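Rebuilding a Second-Hand Workstation for the Media Lab
Project report, Computer Systems Practice, second year
Skurnow Technical College

1. Background

The media lab has two workstations for video editing, and one of them had been out of use since the autumn. It would switch on but shut down again under load. We were given it as our term project, with the task of finding the fault, putting it right and writing down what we did so that the work could be repeated on the other machine. The budget was 200 for parts and consumables. The machine was bought used from Stedex, a reseller of office equipment, before any of us started the course.

The project ran through May, with one lab session each Wednesday and some reading in between.

2. What we started with

It is a tower workstation with a Dell motherboard. The board takes a single Xeon and has four memory slots next to the socket. There was no paper manual with it, only a sheet from the reseller listing the contents. The sheet said the cooling had been serviced. We took this as unconfirmed.

Before opening the case we ran the machine from a test drive and logged the temperatures. At idle they were on the high side but steady. With a rendering job running they climbed quickly and the machine cut out, every time we tried. The fan sped up as it should have done, so we did not suspect the fan first.

3. Taking it apart

We laid the case on its side on an antistatic mat and wore wrist straps clipped to the chassis. The power lead was out, and we held the power button down to drain what was left.

The order of work was side panel, air shroud, cooler, memory, processor. The memory modules went into antistatic trays, each one labelled with its slot. We took them out mainly to get more room for our hands, and it also meant they could be tested separately.

The cooler was stuck. Pulling on it risked bringing the processor up with it, so we put the shroud back, ran the machine for a few minutes to warm the paste, shut down, unplugged and tried again with a slight twist. It came away. Doing this meant refitting the memory, and we should have thought of it before taking the memory out.

The paste underneath was dry and crumbly. It covered one half of the heat spreader and was nearly missing from the other. We cleaned it off with isopropyl alcohol and lint-free wipes, always away from the socket. This was slow work - the old paste had set hard along the edges.

4. Processor and socket

The processor is an Intel Xeon E5-1630 v3, marked 3.70GHz on the heat spreader. We had planned to replace it if it turned out to be damaged, and had a price for a used one from Skorkent, but there was no mark on the contacts that we could find with a magnifier.

The socket was the part that worried us. On this type the pins are on the board and the processor only has flat pads. A bent pin can sometimes be straightened, but it is easy to break one in the attempt, and then the board is usually scrap. We agreed some rules before opening it: nothing is passed across the open socket, no tools are laid on the board, and the processor is held by its sides and lowered straight down.

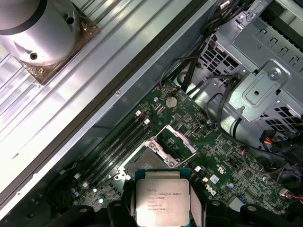

On reading a draft of this section, Kowalczyk asked why we had not kept a plastic cover over the pins whenever the processor was out, and said that the minute before the chip goes in is when most boards are lost. We did not have a cover. One has since been added to the parts list for the second machine.

The pins were checked with a torch held low from two sides, looking for any break in the pattern of the rows. We found none. The processor was then lined up by its notches and set down without pressure. The load plate was closed over it and the lever brought down. The lever needs more force than we expected, and the group stopped at this point to check that the chip was seated before carrying on.

5. Reassembly

New paste was put on as a small amount in the middle of the heat spreader and left for the cooler to spread. The cooler screws were tightened in a cross pattern, a few turns each. The memory went back into the same slots.

We also changed the coin-cell battery, as the clock had been wrong at the first start-up.

6. Results

The machine started on the first attempt and reported all of its memory. The clock held its time over the following week. We repeated the rendering job with the same settings and it ran to the end, a total of 3000 frames, without a shutdown. Temperatures under load levelled off instead of climbing.

We conclude that the fault was poor contact between the cooler and the processor. We can't say whether the paste was badly applied or had simply aged.

7. What we would change

- Warm the cooler before removing anything else.
- Have a socket cover ready.
- Take photographs of the cable routing. We forgot, and two of the front panel cables had to be looked up.
- Log the room temperature with every test. It was only noted for the later ones, so the before and after readings can't be compared exactly.

Most of the budget was not spent. The remainder has been carried over to the second workstation.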